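Stokard Bread Set

README

Teleoperated pick-and-place episodes with bread and a basket, recorded on the Stokard bench at Flarnumden. The set is meant for training and checking imitation policies on soft-looking, uneven objects that don't have a flat side to grab. It holds 342 episodes. Recording started in January and the set is closed, so no more episodes will be added under this name.

Maintainer: Kieran Lockwood

What is in the set

Each episode is one attempt at one instruction. The operator drives the arm from a leader arm on a separate desk, and the gripper follows a trigger on the leader handle. Joint positions, gripper opening and the fixed camera view are saved together at 20 frames per second. Episodes end when the operator presses the pedal, or at 1000 steps, whichever comes first.

The instructions are short and come in four wordings:

put the bun in the basket
put the long loaf in the basket
take the long loaf out of the basket
put all the bread in the basket

The last one is the longest task and has the most variation in how operators did it. Some took the bun first every time, some took whatever was closer. We left the order free and didn't label it.

Bench setup

The gripper has two fingers with ribbed inner surfaces. They give a little when they close, so the commanded opening and the measured opening won't match during a grasp. Both values are stored. If you only read one of them, use the measured one for state and the commanded one for action.

The basket is woven and oval, with a thick rolled rim. The rim is the main obstacle in this set. Operators were told to lift clear of it before moving sideways, and most of the failed placements are ones where the bread touched the rim on the way in.

Start positions were changed between episodes by hand. The basket stays on the left half of the table and the bread is moved more freely. In a typical start for "put the bun in the basket", the long loaf is already lying across the basket and the bun is on the bare tabletop, with the fingers open above the table. 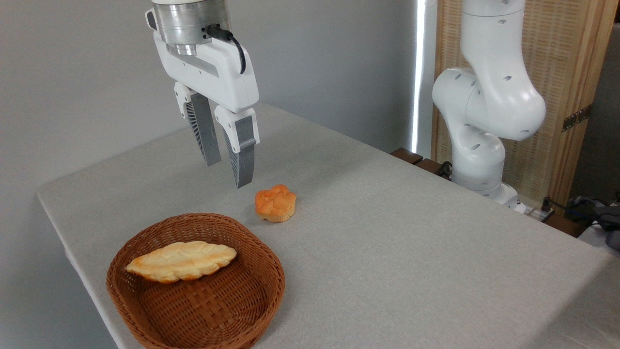 Labels

Every episode has a success flag, an operator number and the instruction text. The flag was set by the operator right after the episode and checked later by Kieran from the video. Where the two disagreed, the later check wins. There are 51 episodes marked as failures. They are kept in the main folder - filter on the flag if you don't want them.

Failure episodes also carry a one-word reason: rim, slip, miss or timeout. Slip means the bread left the fingers before the release command. Miss means the fingers closed on nothing.

File layout

episodes/ has one folder per episode, numbered from zero
meta/instructions.txt lists the four wordings
meta/labels.csv has flags, operators and reasons
tools/replay.py plays an episode back with the joint traces under the video

The replay tool needs the Kuster reader, version as pinned in requirements.txt. Newer versions load the files but swap the two gripper columns.

Known problems

Daylight changes over the recording period and brightness was not corrected. Early episodes have a short pause at the start while the operator lines up the leader arm. Trim it if your model learns to wait.

The pedal sometimes registered twice, which left a few folders with a single step in them. The loader skips these and they aren't part of the episode count.

Use

Free for research and teaching. For anything sold, write to Vorkulix first. Please report bad labels with the episode number and the instruction text.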